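Zindent court monitoring kit – my review after one long trial
August 17, 2020

I observe criminal trials for a small legal association, and since May I have used the Zindent kit for this work. It contains a bound hearing book, 5 sets of coded forms and a guide for noting delays, objections and requests from the defense or the prosecution.

The strong point is the adjournment form. It asks who requested the delay, what reason was given and what the judge answered. After 7 hearings I could compare the reasons quickly, and before this I had to search in my old notebooks for a whole evening.
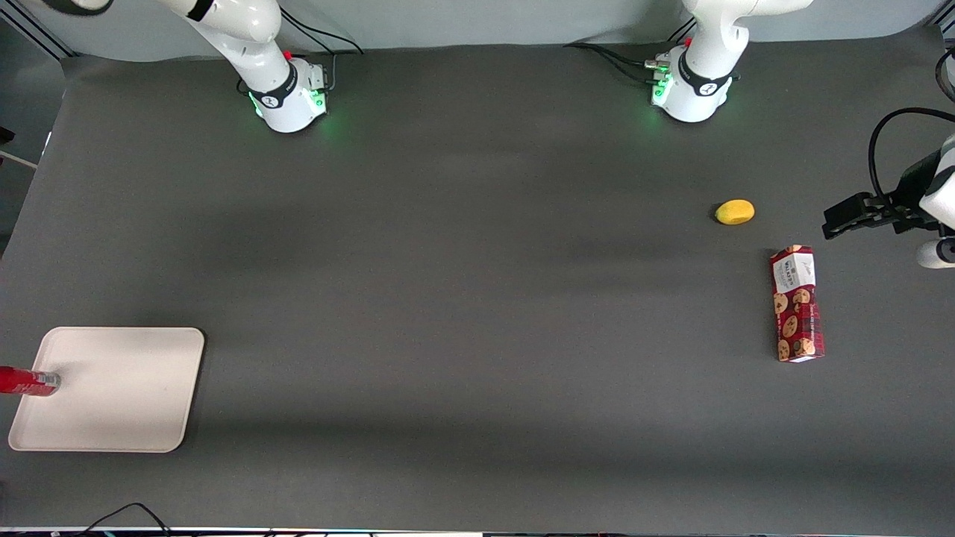

Two white robot arms at a gray worktable.

The witness form is weaker. It has one line for the interpreter, and in our trial there were 2 interpreters with different styles. I wrote the rest in the margin – not a nice solution. The Kullmont forms, which I used before, give more space for this, but their paper is thin and the ink goes through.

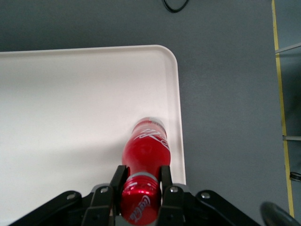

I also miss a good index. The case file had 1,307 pages, and the guide explains only how to cite short exhibits. I made my own system with colored tabs.

Would I buy it again? Yes, for a trial with many adjournments. For a hearing of one day, a simple notebook is enough.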